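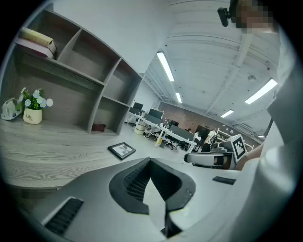

Does the Tanix alumni table show that a computing degree leads to a film job?
It can't show that. The table lists 575 graduates who answered a survey, and people with a job they like are the ones who tend to answer.

Tanix alumni outcomes, data card

Contents
One row per graduate: degree or degrees, first employer type, current job title, and a free-text field called "advice." 98 rows list a second major. 30 rows mention animation, games or visual effects anywhere in the job title, and that includes a person who sells render software.

Source
Answers came in through a web form sent out each May. Olga Pastor wrote the questions. Morenike Olaniyan merged the yearly files and removed names and email addresses. Job titles are as typed. Nobody checked them against an employer, so treat "lead" and "senior" with care.

Known problems
The form never asked who was still looking for work until version 2. Before that, a blank employer field could mean unemployed, in grad school, or bored with the form.
"First job" was read by many people as first job ever. There are lifeguards in there.
Salary was dropped. Ilse Hagedorn wanted it kept, but the ranges overlapped and the currency was missing.
The "advice" field is cheerful throughout. I would not train anything on it, and I would not quote it in a brochure either, though Plarnley did.

Uses I'd accept
Practice with messy text columns. Checking a job title parser. Classroom talk about who fills in surveys.

Uses I'd argue with
Placement rates, rankings of majors, or any chart with the word "success" on it. The Flollier dashboard has one of those, and it divides by the people who replied.

Changes
Version 2 adds the job search question and fixes the double majors that Iñaki Ibarra found split across two rows.

Corrections go to Araceli Escobar. Please include the row number.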